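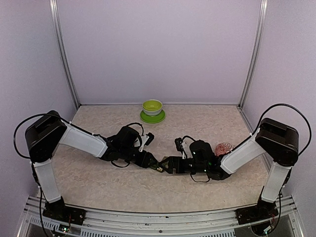 Two arms with wrist cameras and parallel grippers nearly meet over the handover table at Welstead's test shop in Brendville. Photo: Welstead

WELSTEAD FINDS LITTLE REASON TO PAY MORE FOR "ADAPTIVE" GRIPPING IN TWO-ARM HANDOVER TRIAL

Independent bench comparison of four setups shows cable routing and camera angle mattered more than the controller on the box

BRENDVILLE, May – Welstead, a test shop that compares automation equipment for small manufacturers, today released the results of an eight-week trial of grippers, wrist cameras and controllers on a pair of tabletop arms. The short version will disappoint anyone who was hoping for a winner. The most expensive setup did best on one task, did no better than the plain one on another, and took the longest to get running.

Welstead began the trial after several of its subscribers asked whether the Flikano adaptive gripping package was worth the extra cost over an ordinary parallel gripper. The sales material for the package promises "human-like handover." Welstead's staff did not find anything they would describe that way.

"I have been reading the words human-like on gripper brochures for a long time, and I still don't know what I am supposed to measure," said Bjarke Vigfúsdóttir, who ran the bench work. "So we measured whether the second arm ended up holding the thing."

How the trial was run

Welstead compared four setups on the same table. The first used plain parallel grippers, fixed-angle wrist cameras and the controller that came with the arms. The second kept the plain grippers and swapped in the Overgaard controller. The third used the Flikano package with the stock controller. The fourth combined Flikano and Overgaard, the pairing both suppliers recommend.

Each setup made 96 attempts at each of two jobs. In the first job, one arm picked up a soft ball and passed it across the middle of the table to the other. In the second, one arm lifted a bowl by the rim and passed it over, and the receiving arm set it back on its saucer. An attempt counted only if the object was released by the first arm, held by the second and put down where it belonged without a person reaching in. Partial credit was not given, despite a request from one supplier.

The start positions were drawn from a printed sheet and were the same for all setups. The suppliers were allowed to tune their own equipment before scoring began and were not allowed to touch it afterward. Both accepted those terms in writing. One later asked to reopen them and was refused.

What Welstead found

On the ball, the spread between the four setups was small enough that Welstead has declined to rank them. A ball is forgiving. It gives a little, it has no wrong side, and a parallel gripper that arrives slightly off center will usually still close on it. Buyers who are shown a supplier demonstration with a ball should ask to see something else.

The bowl was harder on everybody. With the stock controller, the Flikano package completed 10 more handovers than the plain grippers did. That is a real gain, and Welstead does not wish to talk it down. When the Overgaard controller was added, however, the gain over the plain grippers with the same controller mostly went away. Neither supplier has offered an explanation that the bench staff found convincing.

"If two good things are each supposed to help, I expect them to help together," said Hjalti Bjarnason, who handled the scoring and the logs. "They didn't. Maybe the tuning is to blame, maybe the two pieces of software are fighting over who decides when to let go. I would not buy both until somebody can tell me which."

Most of the failed bowl handovers went wrong at the moment of release. The giving arm opened too soon, or the receiving arm closed on the rim at a tilt and the bowl turned in its fingers. A smaller group of failures came from the approach, where the two grippers arrived out of line and the arms stopped on a force limit. Stopping there is the right behavior, and Welstead scored it as a failure anyway.

Cameras: cheap, small and easy to point the wrong way

The part of the trial that surprised the staff least was the camera comparison. Each wrist carries its own small camera. Close to the handover point, what the camera sees depends heavily on how it is tilted. Set too steep, it looks over the top of the fingers. Set too shallow, the other arm's gripper fills most of the view just when the controller needs to find the rim.

Welstead repeated a portion of the bowl runs with the camera brackets moved by one notch. The change in completed handovers was larger than the change from any controller swap in the trial. The bracket is a minor part that appears nowhere in either supplier's brochure.

Both suppliers offer a higher-resolution camera as an upgrade. On this bench, with these objects, Welstead could not find a benefit. It may exist for small parts or shiny ones, and the report does not claim otherwise. A subscriber passing around bowls and balls should keep the money.

Controllers: smoother to watch

The Overgaard controller moves the arms more smoothly. Everyone who visited the bench remarked on it, including people who had been told to remark on nothing until the scores were in. Welstead warns that smooth motion is pleasant to look at and was a poor guide to the score. The stock controller, which pauses in a rather awkward way before each grasp, finished close behind it on the bowl and could not be separated from it on the ball.

Where the Overgaard unit did earn its keep was in recovering from a stop. With the stock controller, a force-limit stop meant clearing the fault on both arms in the correct order, and getting the order wrong meant starting over. The Overgaard unit cleared both with one command. For a shop with a single operator looking after several machines, that may be a better argument for buying it than anything in the handover numbers.

Setup time and cables

Welstead also kept a log of everything that stopped the work. The longest entry concerns cables. The arms need enough slack at the shoulder joint to swing through their full reach, and two arms working toward each other leave little spare room for it. An early routing let a cable loop catch during a wide move, and one session was lost while it was redone. Neither quick-start guide covers two arms facing each other on one table.

The Flikano package added its own setup steps, including a finger calibration that has to be repeated whenever the fingers are changed. The guide calls this step brief. The staff asked that the word be quoted in this release and left without comment.

Supplier responses

Welstead sent a draft of the report to both suppliers. Américo Paiva, applications lead for Flikano, said the company stands by its package and believes the bowl result with the stock controller is the one that matters to most customers.

"We would have liked a wider set of objects," Paiva said. "A bowl and a ball do not show everything the fingers can do."

Welstead agrees with the second sentence. The same two objects also do not show that the fingers can do everything else, and the report says so.

Guðlaug Mikkelsen, product manager at Overgaard, disputed the finding on the combined setup and said a software update would improve release timing. Asked for a version number and a test record, Mikkelsen said both would follow. Welstead will rerun the combined setup when they arrive and will publish the result whichever way it falls.

What the trial does not show

The results come from one table, one pair of arms and two household objects. Lighting was kept steady, which few shop floors can offer. No setup was run long enough to say anything about finger wear, and Welstead has no opinion on whether any of this equipment will still be in adjustment a year from now. Readers who see these figures quoted in advertising should check whether those limits were quoted with them.

Welstead's advice to subscribers is to start with the plain grippers, spend an afternoon on the camera brackets and the cable routing, and run their own part through the handover before asking for a quote on anything adaptive. Suppliers who are confident in their equipment should be willing to lend it for that purpose. Both suppliers in this trial have said they are.

Availability

The full report, with attempt-by-attempt scores, the position sheet and the stoppage log, is available to Welstead subscribers now. Non-subscribers may request the summary tables. Video of every scored attempt, including the failures, can be viewed by appointment at the Brendville shop.

About Welstead

Welstead tests grippers, arms, cameras and controllers for small manufacturers. It is paid by its subscribers and accepts no fees from suppliers. Equipment in this trial was borrowed, and goes back when the rerun is finished.

Media contact
Ditte Skov, Welstead, Brendville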